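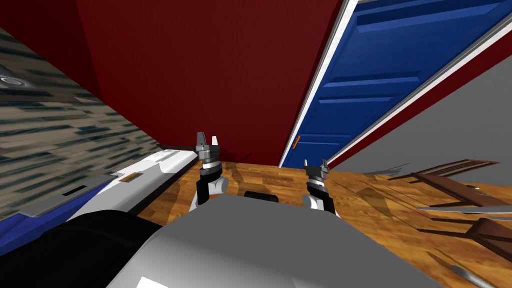
Huia Hollis
Contributing editor, automation

Features > Robotics > Training data

The two-armed robot at Clorkgate spends its working day in rooms that do not exist. One has a dark red wall, a blue paneled door and a plank floor with a wooden chair on it. The robot looks out over its own gray body at two grippers, and the view is tilted so steeply that the walls seem to be falling over. An operator drives the arms, the software records, and the result is filed as one episode.

Clorkgate supplies recorded examples to companies that train robot control models. Its current project, called Vetia, is a set of household tasks performed in simulation by people. The target is 2,000 accepted episodes. At the time of my visit in February the count stood at 837.

An episode consists of camera views, joint positions, gripper commands and a one-sentence instruction. The learning system is later given the views and the instruction and is trained to produce the commands. It has no other knowledge of the task. If the operators always approach an object from the same side, the model will too, and it will fail when that side is blocked.

Most of the effort at Clorkgate therefore goes into variation. Before each episode a program called Partington builds a room. It picks wall colors, floor materials, doors and furniture from a library, places them, and sets the lights. It also shifts the pose of the robot and of its cameras within fixed limits. The limits were widened last autumn after an early model proved unable to cope with a camera that had been mounted slightly off level.

Malachy Ó Riain, who runs collection, regards the wide limits as a cost he has agreed to pay. "A new operator gets a tilted room and slows down by half," he told me. "By the second week they stop steering by the walls and start steering by the fingers. The fingers are the only thing in the view that always means the same thing."

Operators use a pair of hand controllers and a flat monitor. A headset was tried and dropped. It gave better depth judgment, but the model receives flat images, and operators in headsets made moves that the images alone could not justify. Ó Riain's rule is that the person should see what the model will see. When an object is partly hidden behind the robot's body, the operator has to move or guess, and the recording shows which.

Rooms are rejected before use if an object has been placed inside another or if the task object cannot be reached. Everything else is kept. Shadows across the floor are kept, as are patterned walls, which operators dislike.

Review takes longer than collection. Each episode is replayed at double speed by a second person, who marks the moments of contact and release and checks the instruction against the action. Of the last batch of 175 episodes, 17 were thrown out. The usual fault was a pause. An operator stops to think, the arms hang still for several seconds, and a model trained on enough of these learns to hang still as well. Short pauses are trimmed. Long ones cost the whole episode.

Failed grasps are a different matter. If the operator misses, backs off and succeeds on a second try, the episode is accepted and tagged as a recovery. Ó Riain would like more of them but will not ask for them, having found that deliberate misses look nothing like real ones.

The open question is how much of this carries over to hardware. Flarkard, the first customer for the Vetia set, plans to mix it with a smaller body of recordings from physical arms and compare the result with a model trained on the physical recordings alone. Simulated contact remains the weak point. Rigid blocks behave well enough, cloth does not, and the project has no laundry tasks for that reason.

Collection continues in two shifts. The next room library adds stairs.

Comments (3)

gantry_dan: Trimming pauses worries me. Sometimes waiting is the correct action, e.g. when something is still swinging. Do they tag those?

P. Weller: We dropped headsets for the same reason. Took us a year of bad data to work it out.

mossbank: Would have liked numbers on operator agreement. Two people marking the same release will differ by several frames.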